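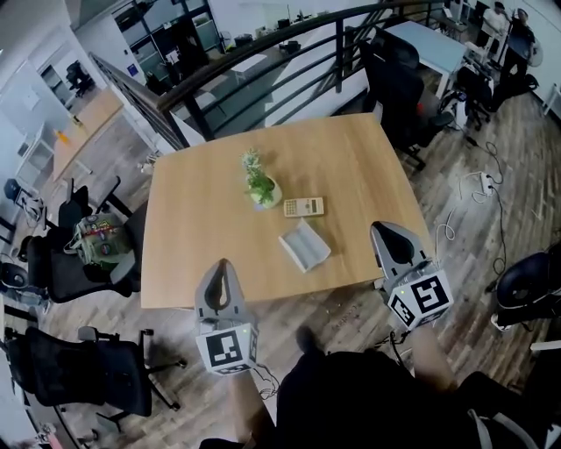 Unit 2: Shared Tables and Floor Cabling

Scope. These notes cover upkeep of a shared work table and the floor next to it. Wall desks are dealt with in Unit 4. The reference layout is the Storkwood mezzanine plan, sheet 1476.

2.1 Surface

A shared table carries two classes of item. Resident items stay out between users: a potted plant, a calculator. Transient items leave with the user or go back to storage: cloths, papers, bottles. A folded cloth left on the table counts as transient even when clean.

Wipe light wood along the grain with a damp cloth, then a dry one. Lift the pot; do not slide it. A white glazed or painted pot will show soil marks at the base, so wipe that too. Small-flowered plants drop petals, and these should be picked up dry before any wiping.

2.2 Seating

Chairs are returned to the table or desk they serve. Mixed seating (mesh-back office chairs, high-back chairs, round seats) is acceptable, but the base must turn freely without crossing a cable. A bag on a seat takes the seat out of use. Move bags to the hooks - in the Zürcher layout these are by the stairs.

2.3 Cables

Power strips on a plank floor are the usual fault at inspection. Procedure:

Trace each cable from plug to device.
Unplug anything with no device at the far end.
Separate black and white runs and tie each at intervals of some 30 cm.
Move the strip out of the path of chair wheels.

2.4 Railing side

Keep loose items back from the railing edge of any desk. Horizontal bars do not stop a small bottle from rolling through to the floor below.

Reading for Monday: Climosico handout, sections on floor loads and walkways.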